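Home | Data | Notes | Back issues | Contact

Posted January 11, 2020 by the maintainer

# Prerkano: a table of home recipes and their claimed yields

Prerkano is a plain text table of 669 recipes, each with the number of servings it claims and the weight of food it calls for. The recipes come from community cookbooks and newsletters printed in and near Drurness. I put it together after reading one too many articles that treated "serves four" as a fact.

I don't think it is a fact. I think it is a habit of typesetting. You are welcome to use the table to argue otherwise, but please read the notes below first, as most of the bad conclusions I have seen drawn from it came out of the first two columns and nothing else.

## What is in the files

- `recipes.csv` - one row per recipe, with title, source, year if printed, claimed servings
- `weights.csv` - one row per ingredient, in grams
- `guesses.csv` - every place where I had to convert "one large" or "a good handful" into a number

The last file is the longest. That should tell you something about how far to trust the second.
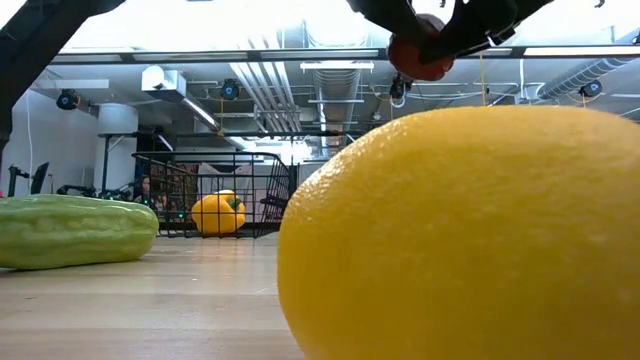 Take "juice of one lemon." The old Kiani conversion sheet gives a single figure for this, and people copy it as if lemons came off a press. I used the Kiani figure in the first release and regretted it. The current release gives a low and a high value, and if your result changes depending on which one you pick, you don't have a result.

Squash and cucumbers are worse. "One medium" covers anything from 400 to 900 grams in the sources that bother to say, and most don't bother. Seeds in or out? Peeled or not? I left those cells blank. Version 2 had them filled in with averages and I took the averages out in July, over some complaints.

## Known problems

Servings are as printed. No one tested them. A few cookbooks clearly copied from each other, mistakes and all, so the rows are not independent. I marked the copies I could find in the `dup` column - there are surely more.

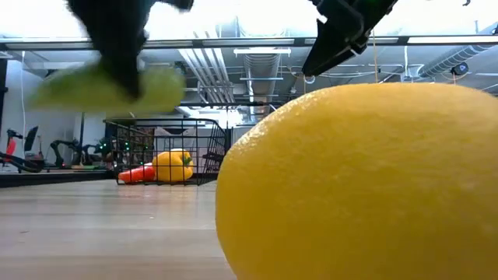
Printed years are shaky too. The Belletti booklets were reissued with new covers and the same insides, so a late date may mean an early recipe. Anyone plotting portion size over time should drop the Belletti rows and see if the trend survives. When I tried it, mine did not.

There are also no recipes from people who never wrote theirs down, and I suspect that is most people. The table can't speak for how the town ate. It can only speak for what got printed.

## Using it

Load the files with whatever you like. The separator is a comma, the encoding is UTF-8, and blank means unknown. Please don't replace blanks with zero.
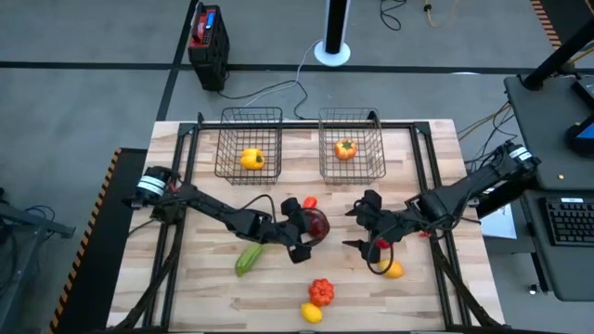

If you need a single weight per vegetable, make your own and say how you got it. I won't add one. I have been asked for a "clean" version as well, and I am still not sure what would be left in it.

## Terms

Free to copy and change. Cite the name and the version number. Corrections are accepted with a page scan attached; corrections from memory go in a separate file, which is not part of the release.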